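Doltis cell setup kit, 2 months in

Bought the Doltis kit to set up our simulated arm cell at Jasham. Install quick – 7 minutes, no fuss.

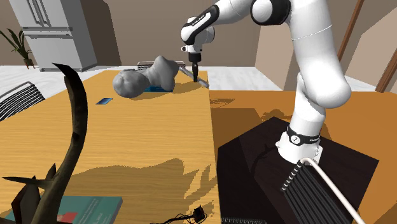 Tool offset is the bit I use most. Type it in, save, rerun. With the fingers pointing straight down over a thin grey utensil like that one, any hieght error shows up fast. Manual is poor on this – two lines and a table.

Wrist view is decent. Shadows blocky at the default setting, so turn them up if your machine copes.
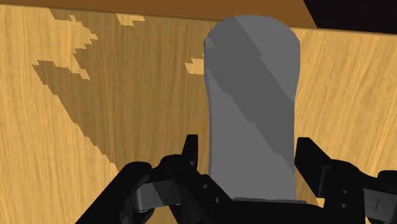
Wrist view, grey part upright between the fingers.

Paid 220 from Clularden. Fair. 7 out of 10.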